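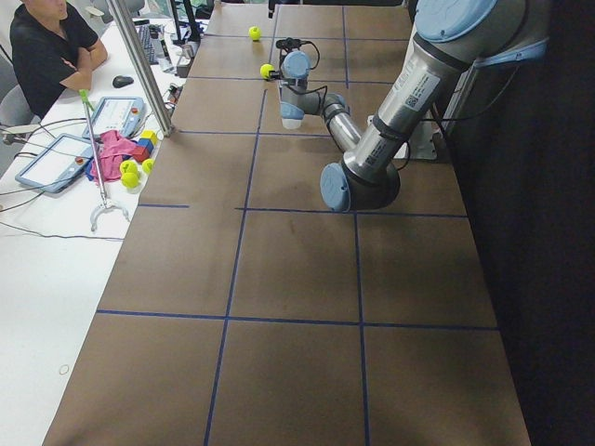 Robot arm and taped-up table.

Zastport open day, notes from the train

Wed 25 January, hard hats on at ten. Udton station to the site is a twelve minute walk if you don't take the underpass. I took the underpass.

Quick background for anyone who missed the December piece. Zastport is the old wholesale market at Udton, bought by Briltby three years ago and now being let as food and drink units with offices on top. First phase has 39 units. Agents' open day, tenants welcome, pastries in the site office. Good turnout, mostly regional operators, a handful of London people looking at their phones.

Kyrylo Hnatiuk took our group round. He runs leasing for Briltby and walks very fast. Started on the east side, the fish hall as was. Big columns, roof lights mostly in, floor drains still there and staying. That'll save somebody a fortune. Units along here are small, kiosk size up to about 800 sq ft, and they go out with extract to the roof already done. Asked who pays if you want a bigger duct. Tenant. Thought so.

Next the corner unit, which is the one people had come for. Le Goff has signed. Bakery and all day restaurant, 171 covers including the terrace, fifteen year lease with a break at ten. Kyrylo wouldn't give the rent or the fit-out contribution. Somebody behind me said a figure quite loudly and he didn't correct it but he didn't nod either, so I'm leaving it out. Its their first place outside the south west. Opening "before the summer holidays", he said, then "or thereabouts".

It's a lovely corner. Sun until late afternoon, view across the basin, bus stop right outside. Less lovely is the bin store, which is on the wrong side of the service road, so every bag from that kitchen crosses the delivery route. Raised it. Being looked at.

Upstairs next. Offices, not my thing, skipped the last bit. Ceiling heights fine. One floor under offer.

Back down for the service yard, and more questions here than anywhere. Deliveries stop at eleven in the morning. Four bays shared between everybody. Arnulfo Carhuamaca, who has three grill restaurants and is after a fourth, asked what happens when the fishmonger and the brewery turn up together on a Friday. Booking system, apparently. He did not look like a man who wants to book a bay for his charcoal. Had a word with him after. He likes the building and likes the town, doesn't like the service charge, and wants solid fuel put in writing before he spends money on drawings. Heads of terms currently say gas or electric "unless otherwise agreed". He's been otherwise agreed before and it took eleven months.

Other bits:

Turnover leases on offer for the kiosks, base rent plus a percentage. Two years, rolling after that. No premium.

Hours are 7am to 11pm, midnight at weekends, licence application in but not granted. Two objections from the flats opposite.

Customer toilets are central and landlord run. Good. Small units don't need thier own.

Parking is poor. The multi-storey shuts at nine, which is no use to anyone selling dinner. Briltby are talking to the council.

Signage guide is forty-odd pages. Haven't read it. Will.

Overall, better than I expected. Last visit it was puddles and a man with a clipboard. Now you can stand in the fish hall and work out where the queue would go. Still worried about Mondays to Wednesdays, Udton is quiet early in the week and the offices won't fill overnight. Footfall numbers in the brochure are from the station and most of those people turn left.

Next viewing day is for phase two, date to be confirmed. Wear proper boots, the ramp by the basin is still rough. Lease plans are with Kyrylo's office if you want the unit sizes, email them, the phone just rings.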